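Lists > Household Textiles > Archive > Storage and Folding > Message

We use cookies to keep you signed in and to remember your thread view. Accept | Settings

Subject: Re: [textiles-care] Flat stacks vs. rolled for quilts in a small bedroom
From: Asuka Kamata
Date: Aug 18, 2025

Foulkes wrote:

> I have been following the folding thread and would like some numbers
> before I redo the closet. We have three cotton quilts, one of them
> thick, plus the usual blankets. At present everything is folded in
> quarters and pushed onto one shelf. The bottom quilt has a hard
> crease down the middle that does not come out with airing. The
> shelf is 80 cm wide and the depth is a bit less than that.
>
> Questions:
> 1. Fold in thirds or quarters?
> 2. Is rolling any better for quilted cotton?
> 3. Does anyone keep the spare bedding on the bed itself during the
> day? My sister does and says it works. I think it looks untidy.
> 4. How often do you refold?
>
> Also, Bredell mentioned cedar blocks in March and never said whether
> they marked the fabric.

Taking these in order.

1. Thirds, lengthwise first, then thirds again. Quarters put two folds on the center line of the quilt, one on top of the other, and that is where your hard crease comes from. With thirds there is no fold on the center line in either direction. The finished block is smaller and thicker. Measure it before you commit the shelf to it. My heaviest quilt comes out at 19 cm high folded this way, uncompressed, so three of them in one pile is too much weight on the lowest one. Two per pile is my limit. Thin blankets can go on top of the two without doing any harm.

If the crease on the bottom quilt is already set, wash it, dry it flat if you have the floor space, and refold with the first fold moved over by a hand's width. Pressing it with an iron flattens the batting along the crease and you end up with a visible track. I did this to a good one and the track is still there after several washes.

2. Rolling works for single-layer covers and light blankets. On quilted cotton the inner layer gets pushed into ripples between the stitch lines, and the ripples are as hard to remove as a fold. If you do roll, roll with the backing facing in and use a tube of decent diameter. I use a carpet core from Wornisberg, the building supply place, cut down to length and wrapped in an old pillowcase. Without the tube the center of the roll is just a very tight fold.

3. Yes, I do this, and have for a long time. The spare bedding goes at the head of the bed, against the wall, folded, with the edges aligned to the front. The plain heavy layers go at the bottom and the printed one on top. The print takes whatever dust there is and is the easiest piece to shake out. It frees up one closet shelf completely. The objections are light and clutter. If your window is close to the bed, the top layer will fade along its exposed fold first, so turn it when you turn the mattress.

Clutter is the larger problem. A made bed with a flat surface collects clothing. Shirts that are too clean for the hamper and not clean enough for the drawer end up on the near edge, a towel gets left on the other side, and by evening you are moving all of it to get to the quilt.

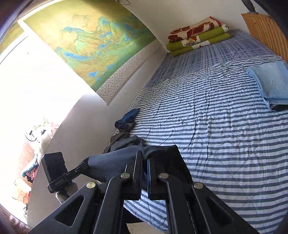 My rule is that the folded stack at the head may stay and everything else is cleared before dinner. Dark garments in particular should not sit crumpled on a light striped cotton if there is any dampness in them. I have had dye transfer from a new navy item onto a white stripe, and it took two soaks to shift it. Towels get hung up, folded or not.

As for looking untidy, that depends on the edges. A pile of different fabrics looks fine if all the folds face the same way. Turn the cut ends and hems toward the wall.

4. Every 6 months for anything in the closet, with the fold lines moved each time. The bedding on the bed gets refolded whenever it is used, so I do not track it.

On the cedar blocks: mine did mark the fabric, a faint yellow spot where the block touched the cotton directly. Put them in a muslin bag or on the shelf above. Bredell may have had a different result, so please wait for an answer there before throwing yours out.

One correction to my earlier message. I said the Drerkuser storage bags were breathable. The front panel is, but the base is coated. I would stand them on slats – a solid shelf with a coated base on it gave me a musty smell by the end of summer. Slats cut to 80 cm would fit your shelf without trimming.

If anyone has tried acid-free tissue in the folds of an everyday quilt, I would like to hear whether it stays in place. Mine slides out at the second fold.

Asuka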